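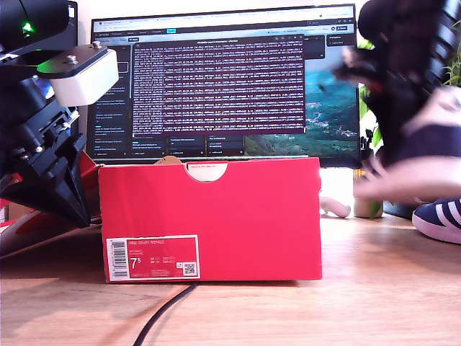
# Keep the shoebox

I have a strong opinion about shoeboxes, and my opinion is that you should keep them. Maybe not every single one (I'll get to that), but a good one, with a lid that still shuts properly, should never go out with the recycling the same day the shoes come home.

Take the red Nike box, the Court Royale one, size 7.5. It's a great box! It's got that little half-moon cut for your thumb, it's bright enough to find in a dark closet, and the label is right there on the long side where you can read it while it's on a shelf. Somebody at a desk somewhere thought about how a person would grab this thing and open it, and I get more pleasure out of that thumb notch than I do out of most furniture.

I know the other side of the argument because I lived on it for years. When we moved into the apartment on Anden Street I was in a serious throwing-out mood. Everything flat, everything matching, nothing on the desk but the monitor and a mug. I bought 3 clear plastic organizers from Lemero, the kind with the snap tops, and felt very grown up. One of the snaps went the first winter. The other two are under the bathroom sink holding sponges, and they cost me $17 each, which I still think about when I'm brushing my teeth.

Meanwhile the shoebox where I keep my charging cables has been with me through two apartments and a flooded basement (it was on the top shelf, smart box). It was free. Well, it came with shoes, so you could say I paid for it, but you know what I mean.

What I like is the size. A shoebox is as much stuff as one person can sort through in one sitting. Give me a big plastic tub and I will fill it with junk mail and old phone cases and not look inside until the next move. Give me a shoebox and I'm done before my coffee gets cold. Receipts for the year, one box. Birthday cards, one box. Batteries and the tiny screwdrivers, same box, and yes I know they probably shouldn't live together.

And please, put one on the desk once in a while! People are so strict about desks now. Everybody wants the wood showing and the screen floating there all alone. I spend my whole Monday looking at windows full of tiny text and I like having something red and solid to rest my eyes on. Mine usually sits right in front of the monitor for a day or so while I decide what goes in it, and then it moves to the shelf.

My sister-in-law says this is how people end up with a hall closet you can't open. Fair. She's seen my hall closet. So here are my rules, such as they are. If the lid is torn, it goes. If it's one of those flimsy ones that bows when you pick it up, it goes. And you write on the end of the box in marker, big, before you put a single thing inside, or six months later you're opening every lid in the house looking for the passport.

I currently have room for 2 more on the shelf, and my running shoes are looking pretty worn.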